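Tools on Test
Rutance door-task kit with the Pleltora rule sheet
Review by Kadri Mockus

I teach simulation to people who will later work beside real arms, and for me the rules matter more than the graphics. So in Rutance I read the rule sheet first. It has 6 pages, and it is written by Rosimeire Rangel in very clear language. The main rule is simple: stop with the fingers open before the knob, check the alignment, and only then close.
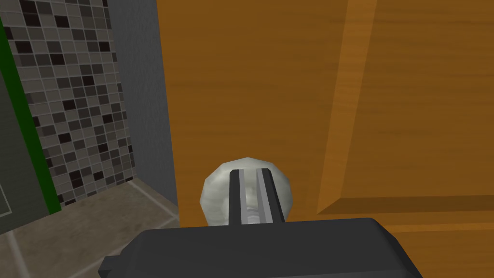
I like that the sheet asks for a written reason each time a run is thrown away. In my old setup, made by Flastik, we deleted bad runs quietly, and later we could not explain our results. With Rutance I kept a log of 200 runs, and every rejected one has its line.

The weak part is the section about finger clearance. It says "enough space on both sides" and gives no value. Two of my students read this in two different ways, and both were right by the text.
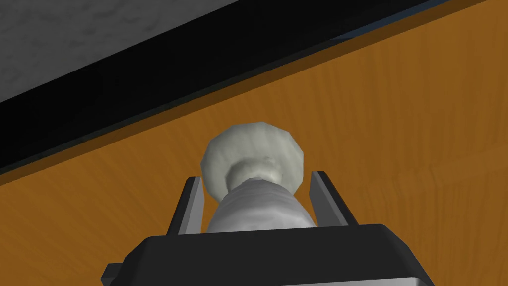 Issue 250 | Page 6

The knobs and other shapes are simple, with visible flat faces. For practicing a procedure this did not disturb me. For contact studies I would choose another tool, maybe Brandão, although it is slower to learn.

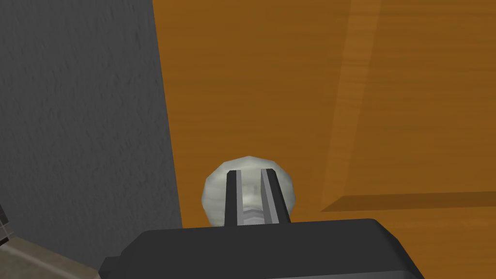

Another good rule is that the person who drives the gripper does not approve the run. We had to change our schedule for it in April, and I will keep it. The log accepts over 2000 entries before you need a new file.

My rating is four of five. I would give the last point for a number in the clearance section.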